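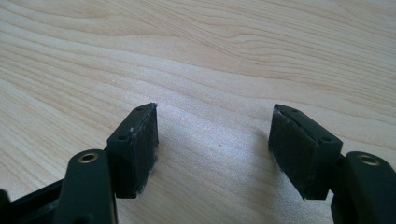 Most of what goes wrong when you show a robot a task by hand goes wrong before the fingers touch anything. I have spent enough time at a bench with a hand-held gripper to believe this firmly, and I think the way most shops train their people gets it backwards. They teach the grasp. They should teach the approach, the part where the jaws are spread wide over bare tabletop with nothing between the pads yet. A person doing the showing treats that stretch as dead time. The robot learns from it just as much as it learns from the squeeze.

May – 7 min read
By J. Macaraeg

At Flutis, where I work, we record people doing small table jobs and use the recordings to teach an arm. For a long time our new demonstrators got a morning of practice on closing. How hard, how far down the object, when to let go. Then we would look at the recordings and find that the same person had come in from the left, then from straight above, then from the left again with a wobble in the middle while they thought about lunch. Every grasp was fine. The arm trained on them hovered and drifted and sometimes never came down.

The usual answer is to collect more. If 30 demonstrations give you a shaky arm, get a few hundred and let the good ones drown out the bad. I understand the appeal, and with enough money it can work. But a small shop pays for every one of those recordings in somebody's afternoon, and tired people make worse recordings. I would take 30 careful ones over a pile of careless ones for any job we do at this bench.

Remote control is supposed to fix this. We ran the Hellis setup for over two months, with the operator in a chair moving a pair of handles and the arm copying. It has real advantages. The motion you record is one the arm can make, so you never ask it to reach somewhere its elbow won't go. For heavy parts, or anything you don't want a hand near, I would still use it.

For ordinary table work I went back to the hand-held tool, and I would argue most people should. With the handles, operators got cautious. They stopped and checked, moved an inch, stopped again. All of those pauses went into the data. With the tool in your hand you move at something close to the speed you would move anyway, and you can feel through the pads when a part starts to slip. That feeling doesn't get recorded, I know. It still changes what your hand does next, and the change does get recorded.

The objection I hear most is that hand-held work is too loose, that people will do things with a wrist that no arm can follow. It's a fair point. We throw recordings out for it every Tuesday when we go through the batch. The cure is some training and a plain rule about wrist angle, and a new person picks it up in 2 sessions.

What I would like to see is a standard way of practicing the empty part. On the Jistotow job we had people spend their first session never closing the jaws at all. Open them, come in to a mark on the table, stop, go back, do it again from somewhere else. They found it boring and a few complained. Their later recordings were the steadiest we have collected, and we threw out fewer of them.

I also think the people doing this work should see the arm run on what they recorded, the same week if possible. We kept the two apart for too long, with demonstrators in one room and the arm in another. Someone who has watched an arm copy their own hesitation over an empty table needs very little lecturing afterward.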